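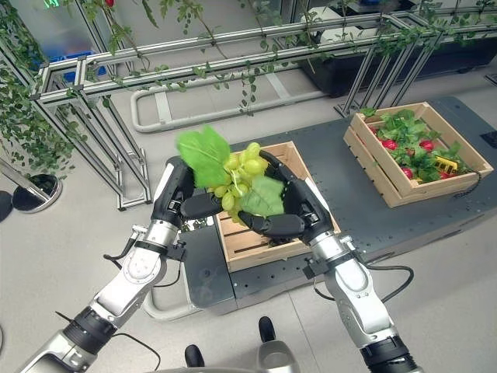 One bunch at a time, and never by the leaf, is how the packing manager at Kornetti answers when I ask her how a grape should go into a crate. She has packed fruit for the shop for 5 years, and she asked me to leave her name out, because in her opinion the advice belongs to everybody who worked there before her.

We talk in the back room at seven in the morning, before the orders for the Elcombe market are ready. I want to know why she likes wooden crates with slats, when so many shops have changed to cardboard.

"Air," she says. "Grapes are breathing all the time. In a closed box they become tired very fast. With slats I can also look from the side and see if something is wrong at the bottom."

Green grapes are for her the most difficult. On a dark grape a small bruise is hidden, but on a pale one it becomes brown and every customer finds it. For this reason she holds the bunch from below with both hands and lowers it until the crate takes the weight. "If you drop it even 2 inches, you don't hear anything, you don't see anything. Tomorrow you see it."

I ask about the leaves. Some growers cut them all, but she prefers that one or two stay on.

"A leaf tells you the age. When it is bright and stands up, I am calm. When it is soft like paper, I call the grower and we have a conversation."

A crate for the market never gets more than 3 layers of fruit. The heavy produce goes in a crate of its own, and the grapes are packed last. She learned this in a bad way, in her first September, when 40 bunches came back from Staten with melons on top of them. "I cried a little, then we made juice. It was very good juice, but it was expensive."

Before I go, I ask if she still eats grapes at home.

"Of course. The ones that fall off. I have a bowl for them."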